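# Where Do Our Old T-Shirts Go?

Project report by Simin Bakhtiari and Obed Amissah

We picked this subject after cleaning out our own closets in July and ending up with a mountain of shirts neither of us wanted to throw away! Our question was simple: what do students at our school do with a T-shirt once they stop wearing it, and could more of those shirts get a second life?

## What we did

We handed out a one-page survey to 200 students and got 103 back, which made us very happy (our teacher, Mr. Michailidis, had warned us to expect a lot fewer). The survey asked how many T-shirts people own, why they stop wearing one, and where it goes after that. We also visited Welatard, the thrift store near the bus station, and talked with Tahmineh Rezaei, who runs the sorting room there.

## What we found

The biggest reason for giving up a shirt was that it didn't fit anymore. Second was "I got bored of it," and a cracked or faded print came third. Very few people mentioned holes, so most of these shirts still have plenty of wear left in them!

Ms. Rezaei told us that dark cotton shirts sell well when they look fresh, but they show lint and fading quickly. Prints matter too. A band or game logo can make a shirt sell the same day, while shirts from company picnics sit on the rack for months. She feels each shirt before she even looks at the label, and after an hour of trying it ourselves we started to get the hang of it.
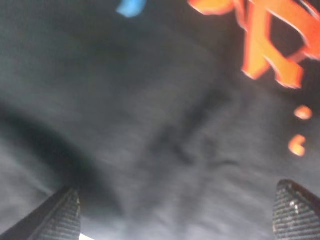
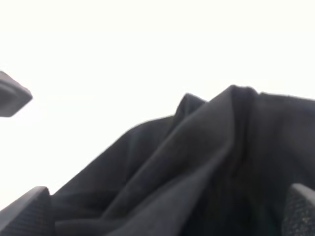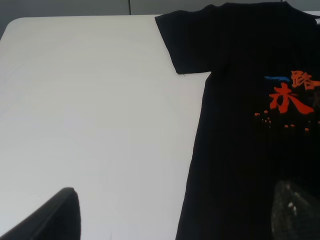

Dark shirt fabric, up close and from farther back.

## Making something new

For the hands-on part we tried 4 projects with shirts too worn to sell:

- **Tote bag.** Cut off the sleeves and neckline, then sew the bottom shut. Our favorite by far.
- **Yarn.** Cut the body into one long spiral and pull until the edges curl.
- **Cleaning rags.** Quick, and the art room took every one.
- **Pillow cover.** It took us 2 tries, and the first came out shaped like a potato.

Saeed Sadeghi from the sewing club lent us his machine and showed us the zigzag stitch, which stretches along with the fabric instead of snapping.

## Next steps

We would love to run a swap rack outside the cafeteria next semester. Welatard has already agreed to pick up whatever is left over, and we still need a place to store the hangers.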